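3.2 Ground rules for simulated episodes

I'll admit I used to treat simulation as a free-for-all. You can't break anything, so why write rules? Then Maricruz Quezada and I sat down with the first 2000 episodes from the Lavent arm and found we couldn't agree on which ones to keep. Was a tomato "in the crate" if it was leaning on the rim? I said yes, she said no – and we'd both been labeling for a month!

So we borrowed the habits of the Priltby lab, where people work next to the real thing, and wrote four rules. The task text is fixed before the run starts. The rest of the table setup gets saved along with the target, clutter included. Joint speed stays under the same cap we'd use on hardware (yes, even when it's painfully slow). And any episode where the arm touches something it wasn't asked to touch is flagged, whatever happens to the target. Figure 4 comes from the tomato task, where the crate rim is the thing we worry about most.

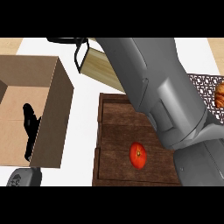
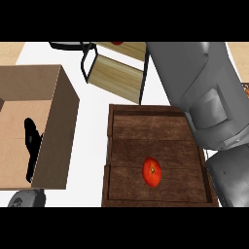

Figure 4. Two views from the tomato task, each with the arm over the right side of the crate and an open cardboard box to the left.

The contact rule caused the most grumbling. Under it we flagged 802 episodes, and a good share of those had been counted as clean successes in our July draft. I was pretty annoyed for a day or so. But Trujillo, our training pipeline, reads the labels and nothing else, so a scrape we wave through becomes a scrape it's happy to repeat. We kept the flagged runs in a separate split – they're still handy for testing the collision checker – and left them out of all the training runs in Section 4.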